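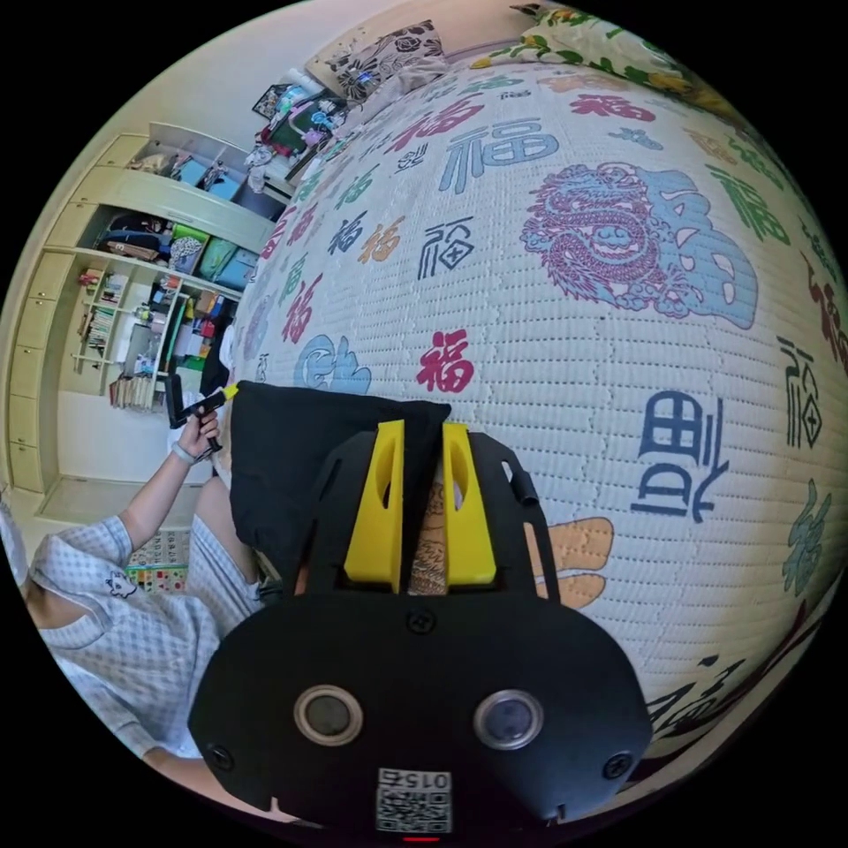
Gripper unit at the bedside, with a black handheld device held upright at left.

Progress report to Starnholm: upkeep of the hand-held gripper pair, home tasks work
Prepared by Anju Shakya, Dronano
Sep 26, 2023

This report covers setup, routine care and repair of the paired grippers under the Marari project. Session results are in Poonam Solanki's separate report and I have left them out except where they affect the hardware.

Status

Both grippers are in service. The target in the January plan was 900 usable two-handed recordings before the first full strip-down, and we passed it without having to send either unit back to the shop. The strip-down has been done on one unit. The other is booked in once its spare fingers arrive from Shearer.

Setup at the start of a session

The person using the pair does the setup on site. It used to be done at the office the night before, but the fingers could shift in transport and we lost recordings to it. The order is now fixed. Check the label against the log sheet, wipe both lenses with a dry cloth, close the fingers fully and look at the gap from above, then open them fully and zero the travel reading. Both units go through this before either one starts recording. If the zero is off by more than 2 mm, the unit is closed and zeroed again. If it is still off, it goes in the case with a tag and the session stops, as a single unit is no use for the two-handed tasks.
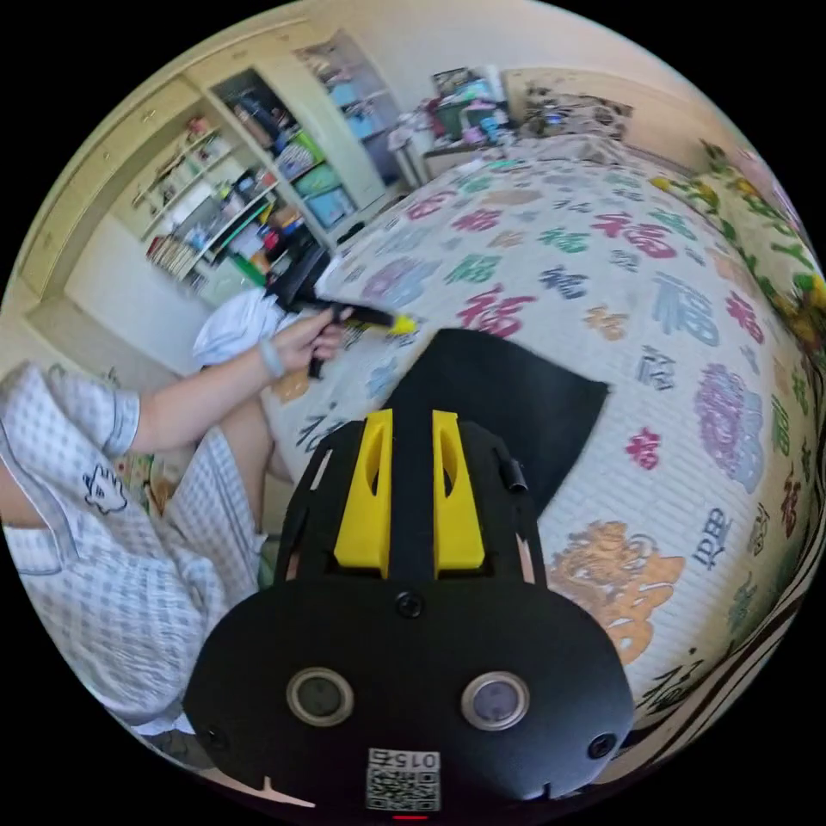 Bedroom work has been harder on the equipment than kitchen work was. Quilted covers shed lint, and lint finds its way into the slide behind the fingers. Poonam reported in her second week that one unit was closing slowly at the end of its travel. I opened it and found a thin felt of fibers packed against the stop. It came out with tweezers and a soft brush, and the travel was normal on the bench afterward.

We now clean the slides after every 40 recordings on soft goods. The brush goes in from the front with the fingers open. No compressed air – it pushes fibers farther into the housing, and I would like that kept in the instructions even if a later crew finds the brush slow. No oil on the slide either.

Repairs in this period

Finger play. One finger had worked loose in its mount and could be rocked by hand. The screws had not been marked at assembly, so there was no way to tell when they had started to back out. I refitted them with a light thread locker and put a paint mark across each head. The mark is now part of the setup check.

Housing screws. One was cross-threaded, probably by me during the first inspection. Replaced, and the thread cleaned up with a tap. The housing closes flush.

Label wear. The printed codes scuff when the units are set down on hard surfaces. Shearer supplied tougher stock and we have reprinted for the pair. Old labels are peeled off completely before the new one goes on.

Calibration

Lens calibration is repeated after any repair that involves opening the housing. It takes most of a morning with the printed board, and we have not found a shorter way that I trust. The repeat after the strip-down matched the earlier values closely, so no recordings were reprocessed. 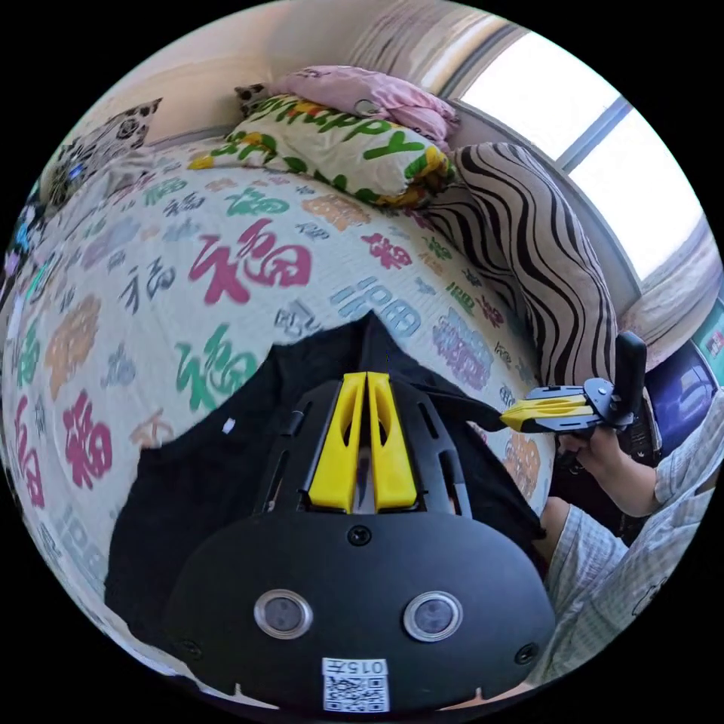 Does the pair have to be recalibrated when only the fingers are changed?
Only the travel reading has to be zeroed again. The lenses are fixed in the housing and a finger change does not disturb them, so the existing lens values stay in use.

Spending

Parts came in under the budget line. The larger cost was bench time, mostly the finger play repair and the calibration that followed the strip-down. I ask that the unspent parts money be moved to bench time for the next period.

Next steps

Strip down the other unit when the fingers arrive. Write up the slide cleaning with drawings and send it to Starnholm for comment. Order 2 spare finger sets to keep with the case, so that a worn set can be changed on site.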